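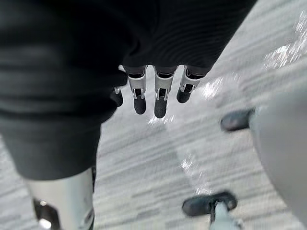
Week three is knits, and in particular dark knits, which show you very little while you are sewing them and quite a lot once they are finished. Last week's woven cotton had the decency to hold a crease. Knit fabric is made of loops, so it gives in whatever direction it is pulled and settles wherever its own weight takes it. Look at the closely ribbed black cloth hanging over the hand: it sags in one broad curve, the folds are faint and rounded, and you can pick them out only where the light turns the surface a soft dark grey. In the deepest folds there is no detail at all. Now imagine hunting for a dropped stitch in there at nine in the evening with a cup of tea balanced on the machine bed.

Terms you will be expected to use

Wale: a column of loops running the length of the cloth. In a rib, these are the ridges you can feel with a thumbnail.

Course: a row of loops running across. Also the thing you have enrolled in. Dorota Ziółkowski has heard the joke and would like it retired.

Recovery: how far the cloth returns after stretching. Fold a piece of rib, stretch it against a ruler for a slow count of five, let go and measure again. Cloth with poor recovery makes a lovely sample and a very sad elbow.

Drape: how cloth falls under its own weight. People say "good drape" when they mean "I like it". In your workbook please say what it does. Does it fall in curves or in points? Does it stand off the form or cling?

Reading a hem

A hem tells you whether the maker was patient. On fine rib the usual fault is waviness, from stretching the cloth as it goes under the foot. Lengthen the stitch, lower the presser foot pressure if your machine allows, and keep your hands off the back of the work. You will pull. Everybody in the July group pulled, including Mesfin Hailu, who was teaching it.

Rounded hems are harder again. Ease the curve with a line of long stitches inside the allowance, press it up over a card template, and let it cool before you move it. Press from the wrong side, with a cloth between. Black knit goes shiny under a hot iron and stays that way for life.

Working in the dark

Mark with chalk or a sliver of dry soap. Pins with coloured heads only, please; the flat steel ones vanish into rib and reappear in the wearer.

Set your lamp low and to one side so it rakes across the ribs. Overhead light flattens them, and the big fluorescent tubes at Araya flatten everything, your complexion included.

Unpick with the cloth over something pale. Nuria Adugna uses the back of an old gas bill — the only use she has found for it.

Before next class

Wash and dry your fabric. Cut two swatches, one along the wale and one across, and label them while you still remember which is which. Bring ballpoint needles, a reel of polyester thread in black and a second in some colour you dislike, for tacking. Read the section on ribs in the course reader, page 87. The diagram on page 163 is printed upside down, and turning the book over does help.

Leftover rib goes in the tub by the door, clearly labelled if you know the fibre. "Stretchy" is not a fibre.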